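Urnau Tabletop Blocks: data card

Version 3, revised August
Maintained by Mathis Gautier, Olitness

Contents

Summary
What is recorded
The table
The blocks
Markers on the surface
Lighting and shadow
Directory layout
Fields
Known problems
Recommended use
Changes
Contact

Summary

Urnau Tabletop Blocks is a set of still pictures of small coloured blocks on a plain table. It was put together for work on finding, outlining and measuring simple objects against a simple background. There are 3,111 pictures in 242 sessions. A session is one arrangement of the table under one setting of the lights. Within a session the blocks may be moved, turned or taken away, but the table and the lamps stay as they are.

The set is small by present standards. It was meant to be small enough to be checked by eye from start to finish, and every picture in this version has been looked at by two people.

What is recorded

Each session begins with the table laid out to a written plan. The plan gives the colour of each block, which face it rests on, and the area of the table it should occupy. Positions in the plan are approximate. The person laying the table is told to place the block by hand and not to square it up to anything, so most blocks sit at a slight angle.

Large stretches of empty table are normal. In many pictures a single block takes up a small part of the view and the rest is bare surface. These pictures should be kept in training and in testing. Earlier users removed them as uninformative and then reported false detections on plain table, mostly where a shadow crossed it.

The table

One table top was used for all sessions in version 3. It is matt, with a mauve-grey colour that leans towards pink under the warmer lamps. There is no pattern or grain that would help to fix a position on it.

The colour was chosen after trials with a white top and a black one. White picked up a tint from the orange and red blocks at close range. Black hid the lower edge of the darker blocks. The mauve-grey has neither fault to the same degree, although it gives low contrast with the lilac block (see Known problems).

The table is wiped before each session with a damp cloth and left to dry. Polish is not used.

The blocks

All blocks come from one batch supplied by Huet. They are rectangular and matt, with one solid colour per block. Colours are orange, red, yellow, green, blue and lilac. The orange is strong and close to red, and automatic colour naming often gives the wrong one of the two. The label file follows the supplier's colour list and should be preferred over any value read from the pixels.

Corners are slightly rounded on most blocks. Outlines were drawn to the visible edge, including the rounding, and were not extended to an ideal corner. Where two faces are visible, the outline covers both. Faces are not labelled separately. A top face is usually a little paler than the front face of the same block, and this difference should not be treated as a second colour.

Markers on the surface

Some sessions include a small flat square on the table. It is pale, and it may show creases or grey smudges. Squares were placed by hand and are seldom level with the picture edge. They are labelled as "marker" and never as "block", whatever their size in the picture. They carry no code and give no scale. Do not use them for calibration.

Lighting and shadow

Lamps were set up at Gundale in two arrangements, recorded in the session file as A and B. Both give soft light. Shadows therefore have blurred edges and may spread over a wide band of the table without a clear boundary. Blocks also have a faint shadow of their own on the side away from the lamp.

Shadows are not outlined in this version. A trial on 242 pictures, one from each session, showed that two labellers could not agree on where a soft shadow stopped.

Directory layout

pictures/ one folder per session
labels/ one file per session, plain text
plans/ the written plan for each session
sessions.csv lamp arrangement, date of layout, notes

Fields

block_colour: as given in the supplier's list
rests_on: large, side or end
outline: list of points, clockwise
marker: yes or no
lamps: A or B
checked_by: initials of both checkers

Known problems

Lilac blocks are hard to separate from the table in the darker parts of the surface. Outlines there are less reliable.

Arrangement B is used in fewer sessions than A, and results should be reported for each on its own.

Yellow blocks resting on the end face are missing altogether. The plans called for them but the layouts were skipped.

Recommended use

Split by session, never by picture. Pictures in the same session share a table layout and lamps, and a random split will give scores that are too high. The set is not suitable for estimating the real size of objects.

Changes

Version 3: white and black table sessions removed. Marker label added. Outlines redrawn where two faces are visible.
Version 2: side and end positions added.

Contact

Corrections to labels should be sent to Mathis Gautier with the session folder name and the picture number. Corrections to plans are not accepted, as the plans are kept as they were written. 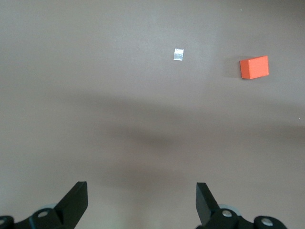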